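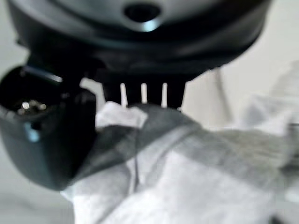
Zerton Opens Orders for Linda, a Two-Armed Home Helper That Starts With the Living Room

VRETTOS, 2019-10-19 — Zerton is very happy to share that Linda, the two-armed household robot our small team has been building and rebuilding for longer than most of us care to remember, is now open for orders from housing providers, guest houses and assisted living homes. The first units will go out in February, and a monthly service plan called Vokeo will go along with every one of them.

Linda was made for the kind of tidying that has to be done again the very next day. She is meant for the blanket left on the arm of the couch, the towel on the chair, the things that get picked up and put down in the wrong spot and picked up again. Anyone who has ever looked after a guest lounge knows how much of the day goes into that sort of work, and we heard it over and over again from the people we visited while we were drawing up our plans.

Cloth was the hard part, and we'd like to tell you a little about it. A cup keeps its shape when you lift it. A blanket doesn't, and a robot that can see one perfectly well on the couch may have a very different thing on its hands a moment later. Our team put Linda through 3862 practice lifts with throws, towels and covers of many weights before we felt ready to open the order book, and we saved the notes from every single one.

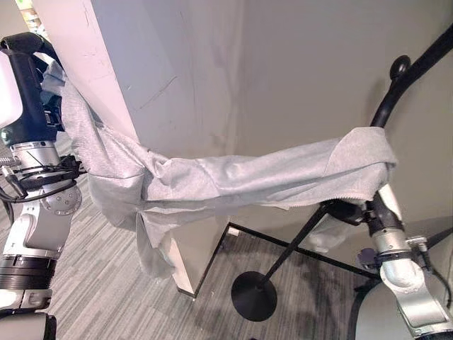
Linda holds a light gray cloth between her two grippers in Zerton's practice lounge.

"I came to this from furniture, so I have strong feelings about how a couch ought to look when you walk into a room," said Joonas Huttunen, head of product at Zerton. "When I joined, the robot could carry a book across the room and everyone was delighted, and I'm afraid I went and asked about the blanket. That question took up a good part of the next few years — I have apologized to the engineers, and they have mostly forgiven me."

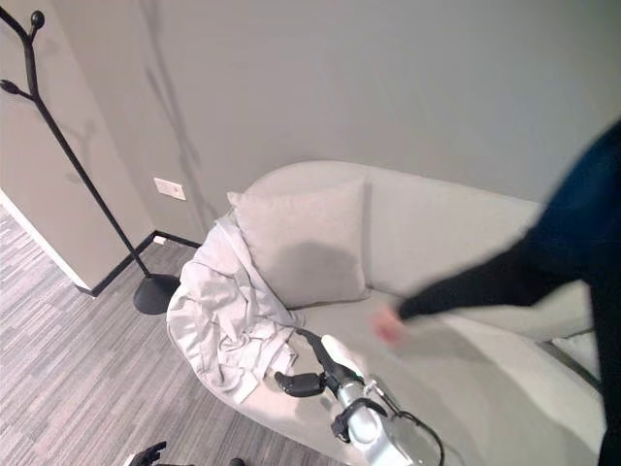

Teaching Linda a new room is a job for the people who already know that room well, and the Vokeo plan has been put together with them in mind. A trainer from Zerton comes out for the first two days and works side by side with your own staff, going through the lounge one piece of furniture at a time. Much of it is plain, friendly, hands-on work: a person leans in and reaches across the seat while the gripper is right there by the blanket, and the lesson goes on from there. Your staff don't need any background in programming, and they are welcome to ask the same thing as many times as they like (we certainly did). After those two days, support carries on by phone and by video call, and the same trainer stays with your site for the whole of the first year.

Each order includes the robot with both arms and grippers fitted, a charging stand, a spare set of finger pads and a printed handbook in large type. The handbook runs to 226 pages, which sounds like a lot, but a good half of that is worked lessons that you can follow step by step with a cup of coffee next to you.

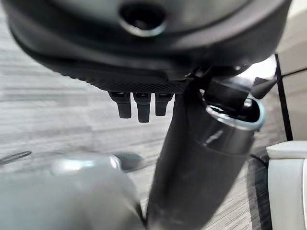
The finger pads can be swapped by hand, and replacements are sent out under the plan at no added cost. Software updates are also part of Vokeo, and they are timed for the hours when your lounge is closed, so that no one has to plan a morning around them.

The Vokeo plan is priced at $1655 a month on a two-year term, with the robot itself included. Sites that would rather begin with a shorter trial can take Linda for four weeks, and the trial fee is credited in full if they decide to stay on. The first production run is limited to 626 units, and orders will be filled in the order they come in, with no special line for larger customers.

Linda is intended for indoor use on level floors, including short-pile carpet, and should be used with a trained member of staff nearby. She doesn't wash, dry or iron, and she is not meant for lifting or moving people.

Visits to the practice lounge in Vrettos can be arranged through the Zerton front office, and we'd truly love to have you. Please tell us ahead of time how many are coming, and do bring along a blanket or a throw from your own lounge if you have one to spare for the afternoon.

About Zerton
Zerton designs and builds household robots for shared living spaces. The company is based in Vrettos, where its design, assembly and training teams all work under one roof.

Press contact: Joonas Huttunen, Zerton, Vrettos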